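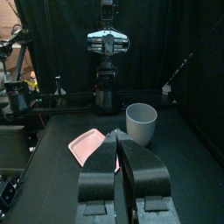 prutow_reader wrote:
Five speakers and not one of them plays an instrument? I read the programme twice to make sure. A study day on how Wagner is heard outside Germany, and the only music is a recording over lunch.

Raghda Khasawneh wrote:
It's a study day, not a festival. The piano in the Sakai room hasn't been tuned since May and hiring one costs more than the speakers' travel put together. I'd sooner have the papers.

grorulis wrote:
Would you though? I went to the last one. 272 pages of proceedings came out of it and I still couldn't tell you what any of them thought about the music. Lots on programme notes - very little on what was being played.

Raghda Khasawneh wrote:
Programme notes are the evidence. If you want to know what audiences were told to expect, that's where you look.

grorulis wrote:
What they were told, fine. What they heard is another matter, and the blurb promises "the listener's experience". I don't see how a pile of old leaflets gets you there.

oboe_in_the_attic wrote:
Letters and diaries might. The 2 pm paper is on letters, isn't it? That's the one I'd go for.

prutow_reader wrote:
It was. They've moved it to the morning and put a round table in its place. Has anyone ever learnt anything from a round table?

oboe_in_the_attic wrote:
Once, in Presport. The chair kept people to five minutes each.

prutow_reader wrote:
I'll believe that when I see it. Is it still limited to 100 places?

Raghda Khasawneh wrote:
Yes, and you have to book. The morning only ticket has gone, so it's the full day or nothing.

grorulis wrote:
Full day it is then, but I'm bringing a book for the round table.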